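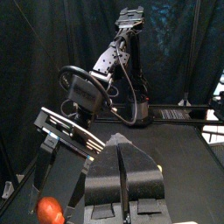
Calado Building, second floor
Workbench and electrical safety inspection, quarterly
Area: rooms 2.04 to 2.07 and connecting corridor
Inspected by: Hanane Alaoui
Accompanied by: Brian Kirui (room 2.05 only)
Month: January

Key: S = satisfactory. A = action needed. N = not applicable. Comments are given for every A and for any S that was marginal.

1. Benches and work surfaces

1.1 Benches level and stable under hand load: S
1.2 Fixings to wall or floor tight: A
Bench 3 in 2.06 moves at the window end. Two of the wall brackets have pulled slightly from the plaster. Refix into the blockwork with longer anchors. Load limit on this bench reduced to 40 kg until done, label fitted at the time of inspection.
1.3 Edges free of splinters, chips and exposed metal: S
Small chip on bench 1 in 2.04, taped. Acceptable until the next round.
1.4 Space beneath benches clear of stored items: A
Cardboard and packing foam under both benches in 2.07. Same comment last quarter. To be removed, and the space marked with floor tape.

2. Fixed electrical supply

2.1 Socket faceplates undamaged: A
Double socket behind bench 2 in 2.05 has a crack from the lower screw to the switch. Isolated at the board and tagged. Replacement faceplate is in stores.
2.2 Residual current devices trip on test button: S
All tested. The device for 2.06 needed a firm press. Full trip time test is due with the annual inspection and should be brought forward for this circuit.
2.3 Distribution board accessible and circuit chart current: A
Access good. The chart still shows 2.07 as a store room. Karim Farouk to issue a new chart.
2.4 Emergency stop and bench isolators labelled: S

3. Portable equipment and leads

3.1 In-date test labels on all plugged-in items: A
Desk fan and one bench power supply in 2.04 out of date. Both withdrawn from use. One charger in 2.07 had no label at all and has been put with them for testing.
3.2 Leads free of cuts, kinks and taped repairs: S
3.3 No extension lead plugged into another: A
Found in 2.07, feeding a monitor and a soldering station. Separated during the visit. A further fixed socket is the correct remedy and has been requested.
3.4 Leads crossing walkways covered: S
Rubber cover in the corridor is curling at one end. Press down or replace.

4. Lighting

4.1 General lighting adequate at bench height: S
4.2 Emergency luminaires show charge indicator: A
Unit above the door of 2.05 unlit. Battery pack suspected. Reported to Histine under the maintenance contract.
4.3 Monthly function test recorded: S
The last entry has no signature. Chaimae El Fassi to confirm who carried out the test.

5. Fire precautions

5.1 Extinguishers in place, pin and seal intact, gauge in green: S
5.2 Corridor clear width at least 90 cm throughout: S
Marginal at the coat stand outside 2.06. Suggest moving it into the room.
5.3 Fire doors close fully from any position: A
Door to the east stair stops short of the latch when released from a small angle. Closer needs adjusting. Hinges checked, no play.
5.4 Soldering irons on stands and off when unattended: S

6. Housekeeping and first aid

6.1 Floors dry and free of trip hazards: S
6.2 Waste bins emptied, metal waste kept apart: S
6.3 First aid box complete and in date: A
Eyewash pods expired. Sterile dressings low. Order placed with Eter.
6.4 Food and drink kept away from solder and solvents: A
A mug was standing beside the flux bottles in 2.04. Occupants reminded.

Actions and target dates

2.1, 3.1, 6.3: within one week. H. Alaoui.
1.2, 5.3: within 20 days. H. Chraibi to arrange the joiner. Work on the stair door to be done on a Saturday.
2.3: before the next inspection. K. Farouk.
4.2: Histine, call already logged.
1.4, 6.4: room occupants, immediate.

Items not inspected: roof void above 2.06 (no ladder available) and the locked cabinet in 2.07. Key to be requested from Hazem Chraibi.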